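How to Descale an Electric Kettle Without Buying Anything Special

Fill your kettle, boil it, pour yourself a tea, and look closely at the surface. If there are small white flakes going round, congratulations, you live somewhere with hard water. I live in Dresby, where the water has very nearly the texture of a building material, and I do this job more often than I clean my oven. (Please don't tell my oven.)

You need white vinegar, tap water and an hour you weren't going to use well anyway.

Unplug the kettle and tip out whatever is in it. Pour in 300 ml of plain white vinegar and 300 ml of water, or enough of each to cover the crust. Malt vinegar will do the job too, if you'd like your kitchen to smell like a chip shop until September.

Plug it back in, bring it to a boil and switch it off. Open a window first. I once skipped that step and had to finish my coffee on the stairs.

Leave it alone for an hour. Put a note on the lid if you share the place with anyone. My friend Joscha Kohlhase made a full pot of Earl Grey during the soaking stage and drank half a cup out of politeness.

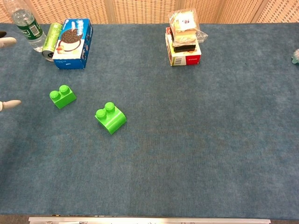 Can I use bottled water so the scale doesn't come back?
It depends on the bottle. Plenty of mineral waters are as hard as what comes out of the tap, so read the label for calcium before you spend money on it. A filter jug is cheaper over a year and takes up one shelf of the fridge.

Once the hour is up, pour the lot down the sink and wipe the inside with a soft sponge. Stubborn patches get a second round – no steel wool, no knives, however satisfying it looks. Then fill with fresh water, boil, tip it out, and do that 2 more times.

If the spout has a mesh filter, pull it out and soak it in a mug of neat vinegar while you wait. Rinse it under the tap and click it back in the right way round, which will take three tries.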